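Mar 14, 2020

Second day on the sorting line at Hamia. Feet sore, otherwise fine.
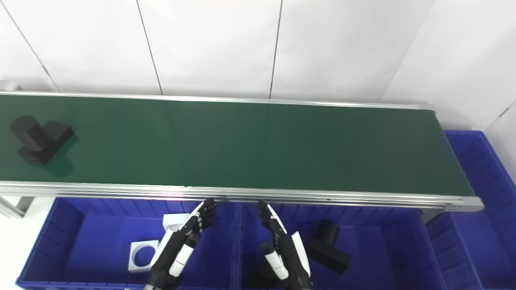 The green belt and the two blue bins in front of it. One black part up on the belt, white ones in the left bin.

Got up at the usual time and took the early bus. The heater under my seat was running so hot I had to move. Read half a chapter and then gave up and looked out the window.

Miłosz Wróbel was already in when I got there. He had the order sheet from Mateos, 256 parts to be sorted and packed before we went home. They want the white blocks separate from the black ones. The square ones with the hole go in with the plain white blocks for now and get split later at the packing table. I asked why we don't split them right away and he said the packing table has the scale, so they would have to go over there anyhow. Fine by me.

The belt is easier to work at than the old table. In January we did everything on the table and I went home every night with my back hurting from leaning over. Now the bins sit low in front and the belt is up where I can reach it without stretching. I would still like a mat to stand on. The floor is hard and I noticed it by midmorning. Miłosz says Prito sells a decent one and he will put in for it, but he said the same thing about the gloves and I am still wearing my own.

The black parts are the ones that slow me down. They have a flat base and a round piece sticking up off it, and they will not stay standing. Every time I look one has gone over on its side. It doesn't matter for sorting, but for checking I have to pick each one up and turn it to see the bottom of the base. The white blocks I can check almost without stopping.

Found 8 bad ones before lunch. Most had a rough edge on the base, and one had a crack running up the round part that I nearly missed. Put them in a box on the shelf with a note. Miłosz wants to send them back to Faltton all together at the end of the week and not one at a time, so the box stays there.

Lunch was the rest of the bean soup and an apple. Ate in the break room with the radio on. The microwave takes forever. I should bring something cold tomorrow and save myself the wait.

In the afternoon I wiped down the belt and the metal rail along the front of it. Dust gathers along the rail more than anywhere else. The white walls in that room make it bright, so any smudge on the green shows up right away. I used the spray from under the sink and it left streaks the first time, so I went over it again with plain water and that was better. Must remember to go straight to the water next time.

We had 68 left at three o'clock and I thought we would be late, but it went quickly after that. Those were nearly all white blocks. Done by half past four. Miłosz signed the sheet, I swept, and we stacked the cartons by the door for pickup.

Left my good pen on the packing table. Only noticed when I sat down to write this.

Stopped at the store on the way home for bread, eggs and dish soap. They were out of the bread I like, so I bought the rye. Called Mom and she wants me to come over and look at her kitchen faucet, which is dripping again. Told her I would bring the wrench and the new washers. I think the washers are in the hall closet, but I will have to look.

Supper was eggs on the rye. Soaked my feet for a while and did one load of laundry. Need to hang it before bed or it will smell. Alarm set a little earlier so I can get the later seat on the bus, away from that heater.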